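Project report: trying out the Undik gripper kit for sorting and tidying tasks

Module: Applied Automation, group project option B
Supervisor: Eckhard Diekmann
Lab: Munthorpe, bench 2

1. What we were asked to do

Pick a kit that a small college could buy, use it for a term, say if it's worth the money. We got the Undik, sold by Omudden as a teaching gripper with software. Other option was the Kleinschmidt set but another group had bagged it by the time we got to the sign up sheet. We do compare a bit in section 6, based on borrowing theirs for one afternoon.

Not a full engineering test. More a users' review with some numbers. Eckhard said that was fine as long as we wrote down how the numbers were got.

2. What comes in the kit

Gripper with two fingers, mounting plate, controller box, power supply, cable set, a printed quick start sheet (4 pages, 1 of them blank). Software is a download. You have to bring your own arm, which is in the small print on the Omudden order page and caught out whoever ordered it. We used the arm already on bench 2.

Missing from ours: one M4 bolt and the short USB lead. Omudden sent the lead after one email, took nine days. Never sent the bolt. Got one out of the drawer.

No objects to pick up are included. The optional extras page has a foam set but we'd have had to wait, so we used coloured blocks.

3. Setting up

Quick start says 30 minutes. We took most of two lab sessions. Where the time went:

Mounting plate. Holes line up with our arm in one orientation only and the sheet shows the other one. Took it off, turned it, put it back on.

Controller box. Needs a firmware update before the software will talk to it. Sheet doesn't mention it. The software does tell you, but in a log window that is closed by default.

Calibration. You touch a fingertip to four points and type in where they are. Easy once you've done it. First go we typed one of the points in with the sign wrong and the arm went calmly off towards the wall. Emergency stop works, can confirm.

Second calibration took 11 minutes, third took 6. So it's a learning thing mostly. The manual (a separate pdf, 80 pages) is good on calibration and poor on everything else. Half of it is about a bracket we don't have.

4. The task

Wanted somthing simple to describe and annoying to do. Settled on tidying. Blocks start spread over a board, gripper has to push or lift them into groups, then stop without knocking the groups over. Group means each block within a finger's width of another one in the same group. We let the operator decide the groups by shouting them out at the start, so the run wasn't always by colour.

Two modes:

Hand mode. One of us drives with the game controller, the software just limits speed and grip force.

Replay mode. Software records a hand mode run and plays it back. This is the feature Omudden put in large letters on the product page so we spent most time on it.

We marked start positions with bits of masking tape to begin with, then stopped because the tape caught on the blocks. After that, positions were set from a paper template which was lifted off before the run.

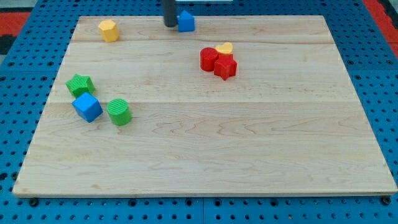

Block shape mattered a lot more than we planned for. We'd chosen the set for the colours and thought the shapes were just decoration, then ended up with a whole table of results by shape. Straight sided ones behave. A cube like the blue one is fine if the fingers come in square to the faces, but with a corner turned towards the front, as it is next to the green cylinder, the fingers close on edges and it spins. Stars are worse. The red one lying flat gives you points to grab and not much else, and the green star was the one that kept ending up on a tilt. Crowding is the other thing. With the red cylinder, the red star and the little yellow heart tight up together there is no room to get a finger down between them, so any correction inside a group means pushing the whole lot. The yellow hexagon standing off by itself is about as easy as it gets. We'd advise anyone copying this to put the awkward shapes down last.

5. Results

5.1 Hand mode

Best mode by a long way. All three of us could do a decent run after one session of practice. Grip force limit is really good, you can squeeze the controller trigger all the way and nothing gets crushed or pinged across the room. Deadzone on the stick is too big by default, change it in settings, the page called Input (not the one called Controls, which is something else).

Runs logged in hand mode: 263. Most of these were by the two of us who had free mornings. The log counts a run as soon as you press record, so some of these are false starts and we didn't go back and strip them out. Should have.

Usual failures:

Finger clips a finished group on the way out. Most common one. Lift straight up before moving sideways, sounds obvious, you forget.

Block tips when pushed high up. Push low.

Operator can't see past the gripper. Nothing to do with the kit really, though the fingers are fat and dark and they do hide what's behind them. Standing to one side helped.

5.2 Replay mode

Mixed. If the start positions match the recording, it is lovely, you sit there and it just does it. If one block is off by a bit the run carries on regardless, because replay doesn't look at anything. It is only playing back moves. We knew this from the manual but the product page wording ("repeats any task you teach it") made us expect more. Think that wording is cheeky.

443 replays in total across all the recordings, left going in batches with one of us sat by the stop button. We scored each one pass or fail at the end. Pass meant all groups made, nothing toppled. We haven't put a single percentage in here on purpose as the early batches used the tape and the later ones the template, and mixing them gives a number that means nothing. In words: template batches mostly passed, tape batches mostly didn't. Full sheet is in the appendix folder, tabs are labelled.

Drift. Over a long batch the finger positions creep. You notice it as the gripper coming down slightly further left each time. Recalibrating fixes it. Omudden support said this is the mounting plate warming up and to let it run for a while first. We tried that, it got better, didn't go away.

Also the software forgets the speed setting when you load a recording, goes back to full. Every time. Please fix.

5.3 Fingers and pads

The rubber on the fingertips picks up dust off the bench and goes slippery. Wipe with a damp cloth, dry, carry on. We did this at the start of each session and wish we'd done it from the beginning. One pad started peeling at the corner in January, glued it back, been fine. Spare pads are sold in packs.

5.4 Noise

Quiet. A sort of soft whine on closing. People at the next bench didn't complain, they did complain about our radio.

6. Compared with Kleinschmidt

Only had the one afternoon so take this lightly.

Kleinschmidt better at: instructions, box with proper foam slots, set up (we were moving in under an hour), software that keeps your settings.

Undik better at: grip force control, smoothness at slow speed, spare parts you can actually buy one at a time.

Same: both need your own arm, both have a power lead that is too short.

The Kleinschmidt gripper shuts harder than we liked. Two of the blocks came out of it with marks on. Other group say there's a setting for it, we didn't find it in the time.

7. Support

Emailed Omudden five times. Four answers, all polite, two useful. The drift answer came from someone who had clearly used the thing. No phone number. There's a user forum but last post when we looked was a person asking if anyone was there.

8. Would we buy it

For a college lab with an arm already, and a technician who doesn't mind fiddling, yes. For a school starting from nothing, no, get something with everything in the box. As a way of learning to operate a gripper by hand it is the best thing we tried. As a machine that repeats tasks for you it's ok if you are strict about where things start.

If Omudden read this: put the firmware step on the quick start, fix the speed setting, change the picture of the mounting plate. Those would have saved us most of a week.

9. What we'd do differently

Paper template from run one.

Name the recordings properly. We have eleven called test and one called test GOOD, which isn't.

Decide how to score before scoring. We argued about whether a tilted star counts as toppled (decided no, if it's still touching its group) and then had to go back through a whole batch.

Strip false starts as we went along.

Swap operators more evenly. One of us did far more hand mode than the others and got very good, so the later hand runs look better than they should.

10. Who did what

Set up and calibration was all three of us. Hand mode runs mostly two of us as above. Replay batches on a rota. Write up was done in one go the night before the draft was due, then tidied after Eckhard's comments. He asked for a cost table, it's in the appendix folder along with the order confirmation and the emails from Omudden. Kit is back in its box on the shelf in Munthorpe, short USB lead is taped to the lid.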